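Cajón (mueble)

El cajón es un recipiente abierto por arriba que se desliza dentro de un mueble y que sirve para guardar objetos. Se encuentra en cómodas, escritorios, mesas, armarios y muebles de cocina. En varios países de América se llama también gaveta, palabra que en España se usa con más frecuencia para los cajones pequeños de escritorio. El conjunto de cajones de un mueble recibe el nombre de cajonera.

Etimología y nombres

La palabra cajón es un aumentativo de caja. En los textos antiguos designa una caja grande, con tapa o sin ella, y el sentido de pieza corredera se extendió más tarde. Las dos acepciones conviven todavía, así que en el comercio de fruta se habla de cajones que no pertenecen a ningún mueble. En música, el cajón es un instrumento de percusión de origen peruano, que se trata en otro artículo.

En italiano se dice cassetto y en francés tiroir, derivado del verbo tirer (tirar). El inglés drawer tiene una formación parecida, a partir de draw. El catalán calaix y el portugués gaveta completan la lista de los términos más próximos al español.

Historia

En la Edad Media europea el mueble principal para guardar ropa y documentos era el arca. Tenía una desventaja evidente: para llegar a lo que estaba en el fondo era necesario sacar todo lo demás. Algunas arcas llevaban en el interior una cajita lateral para las cosas menudas, y en las sacristías y los archivos existían ya armarios con divisiones correderas, donde se conservaban ornamentos y pergaminos.

Durante los siglos XVI y XVII se difundió en España el mueble de escritorio con numerosos cajoncillos detrás de una tapa abatible, conocido desde el siglo XIX con el nombre de bargueño. Los cajoncillos se decoraban con hueso, taracea o herrajes dorados, y no era raro que uno de ellos ocultase un compartimento secreto. En la misma época aparecieron en el norte de Europa arcas con una o dos filas de cajones en la parte baja, que se consideran una forma intermedia entre el arca y la cómoda.

La cómoda propiamente dicha se desarrolló en Francia a finales del siglo XVII y pasó pronto a las demás cortes. En el siglo XIX la fabricación mecánica redujo el precio de estos muebles, y el cajón dejó de ser un signo de riqueza. La cocina fue de los últimos lugares de la casa donde se impuso: durante mucho tiempo bastó el cajón único de la mesa, en el cual se guardaban juntos los cubiertos, el cordel y los trapos.

Partes

Un cajón corriente se compone de un frente, dos costados, una trasera y un fondo. El frente puede ser una sola pieza con el resto de la caja, o bien una tabla añadida que se atornilla desde dentro y que permite corregir la alineación. El fondo entra normalmente en una ranura hecha en los costados, y en los cajones antiguos se deja con un poco de holgura, para que la madera se mueva con los cambios de humedad sin abrirse.

El tirador es la pieza con la que se abre. Hay tiradores de pomo, de asa y de concha, y también cajones sin tirador, con un rebaje en el canto superior del frente o con un mecanismo que los expulsa al presionar. La bocallave protege el orificio de la cerradura cuando la hay.

Uniones

La unión más apreciada en la carpintería tradicional es la cola de milano, cuya forma impide que el frente se separe de los costados al tirar. Se distingue entre la cola de milano vista, que aparece en las dos caras de la esquina, y la semioculta, que no se ve desde el frente. El estudio de estas uniones ayuda a datar los muebles: las hechas a mano suelen tener colas desiguales y líneas de marcado visibles, mientras que las de máquina son regulares.

En la producción industrial se emplean sobre todo las espigas encoladas, los tornillos y los herrajes de ensamblaje. En los cajones metálicos los costados son de chapa de acero y llevan la guía incorporada.

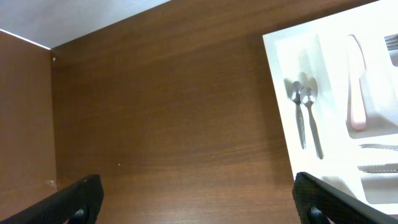 Sistemas de deslizamiento

El sistema más antiguo es el de madera sobre madera. El cajón descansa sobre dos listones y sus costados rozan con ellos en todo el recorrido. Para que corra mejor se frota con jabón seco, cera o parafina, costumbre que se mantiene en muchas casas. Una variante es la ranura lateral, en la que un listón fijado al mueble entra en un canal del costado.

Las guías metálicas de rodillo se generalizaron en el siglo XX. Son económicas y fáciles de montar, pero muchas de ellas no dejan sacar el cajón por completo. Las guías de bolas soportan más carga y pueden ser de extensión total. Las guías ocultas se colocan debajo del fondo – por eso no se ven con el cajón abierto – y suelen incluir un freno que amortigua el cierre.

Organización interior

El interior puede dividirse con tablillas fijas, con separadores móviles o con bandejas sueltas. Las bandejas para cubiertos son las más comunes en la cocina y se fabrican en plástico, madera, bambú o metal. Cuando la bandeja es más estrecha que el cajón, el espacio que sobra se aprovecha para utensilios largos, o se cubre el fondo con una lámina antideslizante. En los talleres y las ferreterías se usan cajones poco profundos con muchas casillas, y en los museos de ciencias naturales los cajones entomológicos, que tienen tapa de vidrio y cierre hermético.

Mantenimiento

La avería más frecuente en los muebles de madera maciza es el atasco por humedad. Se aconseja esperar a la estación seca antes de cepillar los costados, ya que un cajón rebajado en tiempo húmedo queda después demasiado flojo. Los fondos delgados se comban con el peso y pueden reforzarse con un listón central encolado por debajo. En las guías metálicas basta con retirar el polvo y comprobar que los tornillos están apretados.

En la lengua

La expresión «de cajón» se aplica a lo que es evidente o habitual. «Cajón de sastre» designa un conjunto de cosas diversas y desordenadas, y se utiliza asimismo en las clasificaciones científicas para un grupo que reúne lo que no cabe en otros.

Véase también

Arca
Bargueño
Cómoda
Cola de milano
Ebanistería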